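August, by L. Ramanauskas

4.2 What people keep on the kitchen table

I'll admit this was my favorite part of the whole study. We'd asked households in Predley to leave the kitchen just as it was, and then we looked at what lived on the table when no meal was going on. I figured we'd get salt and napkins (and we did, lots of them!), but the thing I kept writing down was chopsticks standing up in a holder, out in the open, nowhere near a drawer.

My notes from the first week are a mess on this point. I had a column for "stored" and a column for "left out," and a holder on the table fits both. People don't think of those sticks as left out at all — that's where they go. I ended up making a third column, "parked," and moved 7 kitchens into it. Figure 3 shows the sort of table I mean, with a dark gray holder that has little drainage holes low on its side, light wooden chopsticks fanning out of the top, and a mug and a phone over toward the wall.

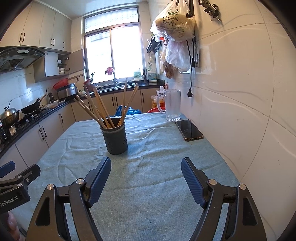

Figure 3. Chopstick holder, glass mug and phone on a cloth-covered table.

Why does it matter whether a holder has holes in it?

Water left on washed chopsticks runs down and collects at the bottom, and a holder with drainage lets it out, so the sticks can go back in before they're fully dry.

Holes do make trouble for the cloth, though. In the Jurkotbridge interviews, which we ran the same way, people told us they'd put a saucer under the holder, or they'd let it drip by the sink first and bring it over later. I loved the saucer people. One of them had been using the same chipped one for 10 years and got a bit defensive when I asked to measure it.

Phones I coded separately, and I'm still not happy with how. A phone on the table could be parked or it could just be passing through, and our sheet had no way to tell. Section 5 goes back to this with the Cilinico diaries, where people wrote down each move themselves.

Contact: Kitchen Tables Study, Predley | Copyright the author | Back to top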